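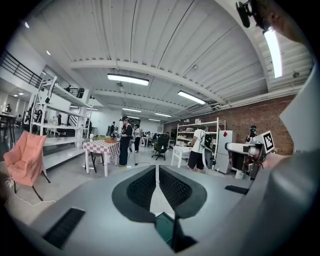

Big shared workrooms get messy faster than small ones, no idea why. Start with the lights. Ours hang from a high white ceiling, long fluorescent ones, and they collect dust like you wouldn't beleive. Long-handled duster, switched off and cooled first, then do the floor after. Fridge next: white one like ours shows every finger mark, so damp cloth, drop of washing-up liquid, dry it off.

Home | Tips | Kitchen | Workshop | Contact

Lockers. Label the doors, small labels are fine. Wyn Pritchard used masking tape at Udura, all curled up by July. Get proper ones, pack of 100, lasts years.
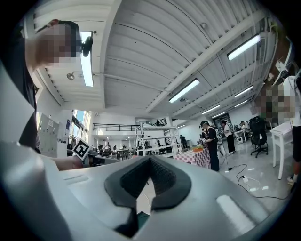 Windows on a dull day if you can, sun dries the suds and leaves streaks. Old newspaper still works. Vinegar, 100 ml in 300 of water.

Cables on the floor: bundle by table, tie loosley, run them along the wall where they'll reach. 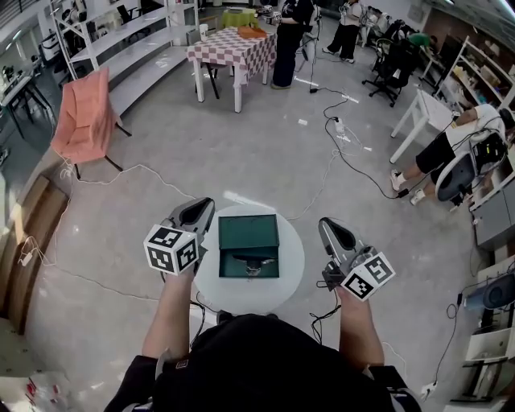

Small bits go in a box with a lid. One box per job. Trays for anything still in use. Checked tablecloth on the tea table, shake it outside, wash at 40. Done by four with luck.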